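Gatside Repair and Reuse, progress report to the Hulel Fund
Jun 2, 2025. Written by Marta Ivanyshyn, checked by Chi-keung Wu (figures only)

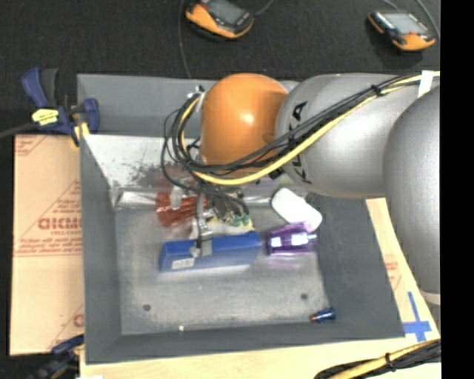

Grey bin, seen from above.

Sorry for the short sentences, I have the van at noon and wanted this off to you first. Longer version of the money section is in the spreadsheet, tab two.

Where we are

Collections running since December. All streets on the Gatside side of the canal now covered, plus the lower half of Shek Road. Upper half not started, see problems. We have taken in 2,526 items up to the end of last month. That is everything through the door, including things we couldn't use. Chi-keung has gone back over the sheets twice and is happy with it. The number in my last email was wrong, please ignore, I had added the kettles in two times.

Mostly small electricals. Then lamps, then toys, then a long tail of things people were plainly glad to see the back of. Clothes we still pass straight on to the hospice shop.

Repair evenings

33 held so far. Two cancelled, one for the burst pipe and one because the hall was double booked. Both made up later at the library, which was cramped but people found us.

Turnout is steady. Colder months were better than spring, which we didn't expect. We thought light evenings would help. Seems people would sooner be on the allotment. We'll move the start to half past six for summer and see.

What gets mended most: toasters, vacuum cleaners, table lamps with a dead switch. Sewing table always has a queue. Could do with a second machine there, the old one jumps stitches on anything thicker than a shirt.

A good evening is one where the owner does the mending and one of us holds the torch. We said that in the bid and it is mostly happening. Not always. When the queue is long we tend to grab the screwdriver ourselves, I am the worst for it.

Training

Seven people have finished the basic electrical safety course. They can now test and label without one of us standing over them. Two more are half way. One dropped out when her shifts changed, she'd like to come back in the autumn and I have said yes.

The course took longer than planned. We wrote four sessions in the bid and it needed six. Fault finding was squashed into one evening and no one could follow it, me included. Split it up, much better. Handouts rewritten and attached. Page three has a diagram the wrong way up, will fix.

Plastics

This was the part you asked most about so here goes. We agreed to sort broken casings by type and hand them to Plasta for recycling. First two loads were turned down. Too many screws left in, and some mixed stuff in with the white goods plastic. Fair enough really. We now strip everything at the bench before it goes in the sack, and there's a checklist taped to the wall. Third load accepted. Fourth accepted with a grumble over labels (peel them off, they don't like the glue).

It is slow work. More than I put in the bid. I had pencilled in a couple of hours a week and it's nearer a full day between us. If you are asking whether we'd do it again, yes, but I would ask for the hours to be paid from the start. Black plastic still isn't taken by anyone we have found. It goes in the general waste and I'm not pleased about it.

Money

Spent to date in line with the budget apart from three things.
Van hire over. We lost the cheap rate when the first firm shut its local yard.
Tools under. We were given a box of good hand tools by a retired fitter and haven't needed to buy the second set.
Publicity under. Posters only. The bus shelter advert fell through.
We'd like to move the tools underspend across to van hire. Please can you confirm by email that this is all right, I won't do it until I hear.

Spare parts are being paid for out of the tin at repair evenings and that is holding up. Belts and fuses mainly. Carbon brushes for the older vacuums have gone up a lot.

Problems

Storage. The container is full and we are stacking things in the passage, which the hall has been nice about up to now. We have looked at a lock up behind the Shek Road garages. Dry, but no lights, and the door sticks. Waiting on a price.

Upper Shek Road. Steep, narrow, parked up both sides. The van can't stop without blocking it. Plan is a drop off point at the chapel once a fortnight. Chapel has agreed, dates to follow.

Batteries. Still turning up inside toys and torches, some leaking. Leaflet now says take them out first. Hardly anyone does. We have a metal tub with a lid and gloves next to it, and new people are shown it on their first day.

Record keeping. Paper sheets get lost or written on in the rain. Chi-keung has set up a form on the tablet, works well when there's signal. When there isnt, back to paper.

What people said

From the comment book, spelling tidied:
"Had this radio since I was married. Thought it was for the tip."
"Tea was good. Toaster still broken but now I know why."
"More chairs please."

We have got more chairs.

Next

Summer start time from the next repair evening.
Chapel drop off to begin.
Third safety course, places open now, 33 names on the waiting list so we'll have to run it in groups.
Decision on the lock up.
Visit from you if you still want one. Evenings are best to see it busy, but come when it suits. Parking is round the back, not on the front, they ticket.

Receipts to follow in the post, there are a lot of them.

Marta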